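Home | Forums | Gift Wrap & Ribbon | New Posts | Search

Tying a ribbon around a wrapped bouquet without it twisting
Posted by hortensia_o, June 16, 2023

I do small bouquets for a gift table, artificial stems, wrapped in paper and tied at the middle. The paper part I can manage. The ribbon is what beats me. I lay the bouquet down, pass the ribbon under, bring the ends up, and by the time I pull it snug one side has rolled over on itself and looks like a shoelace. I'm using a flat black ribbon from Plilari, 7 yards to the roll. What are you all doing?

Reply from crisE
Which way is the bouquet facing when you tie? I lay mine with the blooms away from me and the stem end toward me, so both ends of the ribbon come out sideways, one for each hand. If you tie with it standing up in your lap you will fight it every time.

Reply from benstead_ximena
Agree with Cris on laying it flat. The other thing is where you hold the ribbon.

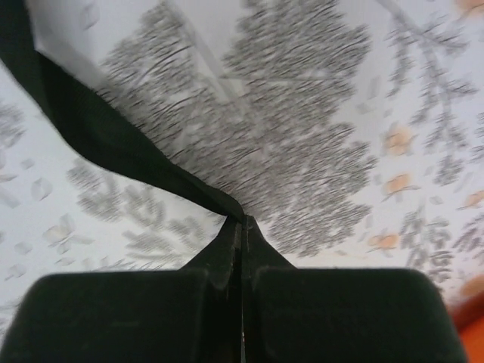
Flat ribbon wants to be held across its full width. If you pinch it at one point it folds there, and the fold travels as you pull. The black strap here is wide at one end and down to a thin ribbon where it's gripped, with a soft fold along the lower edge. Put a thumb on top and two fingers underneath, smooth it out from the paper toward the end, and only then pull. I also leave 5 inches more on each side than I think I need.

Reply from hortensia_o
I do pinch it. I never thought about that. I've been blaming the ribbon.

Reply from jretamal
It might still be the ribbon. Thin satin rolls no matter how you hold it. I went over to grosgrain for anything wrapped in paper and have had very little trouble. Trelent has a decent one, and it comes in plain or printed.

Reply from crisE
I don't agree. Grosgrain is stiff and the knot comes out the size of a walnut. On a small bouquet that's all you see. Satin is fine if you go slowly and pull both ends evenly. People pull hard with their strong hand and the whole thing shifts.
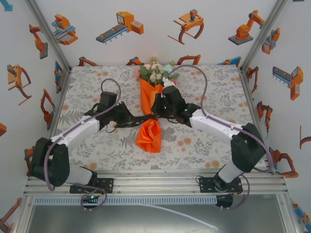
Also do the first crossing low and slide it up a little toward the flowers once it's snug. Going the other way scrunches the paper.

Reply from jretamal
Sliding it at all scrunches the paper. I decide where the waist is, put a small piece of double-sided tape on the back of the paper, and set the middle of the ribbon on that. Then it stays put and you have both hands for the ends.

Reply from antunes_a
Tape here too. I wrapped 506 of these for a December order and wouldn't have gotten through it otherwise. My one complaint is that if you get the position wrong, the tape lifts the color off cheap paper. Test a scrap first, especially with the bright ones. Orange and red are the worst for it.

Reply from benstead_ximena
I've never used tape and I don't think a beginner needs it – one more thing to get stuck to your fingers. A cloth under the work does the same job. On a bare table the paper slides when you pull. On a tablecloth or an old sheet it stays where you set it.
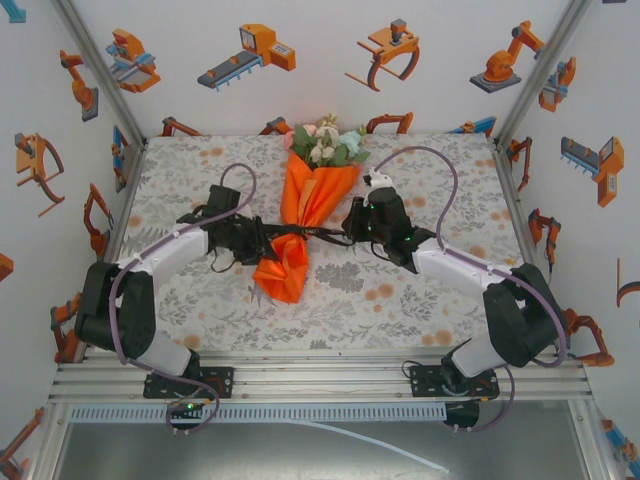 Keep the pull level with the table, too. Lifting the ends is what tips the bouquet onto its side and drags one half of the ribbon around the back.

Reply from antunes_a
The cloth helps, but I had mine bunch up underneath. Clip it to the table edge.

Reply from hortensia_o
Tried it tonight on three of them, on a folded sheet, blooms away from me, no tape. Two came out flat. The third rolled on the left side, and I know I was pinching. Does printed ribbon need anything different? I'd like the lettering to face front.

Reply from jretamal
Find the middle of the wording first and work outward from there. If it's single-sided, half a turn in the ribbon hides the print, so check the back before you knot it. And cut the ends after tying.

Page 1 of 1 | Reply | Back to Gift Wrap & Ribbon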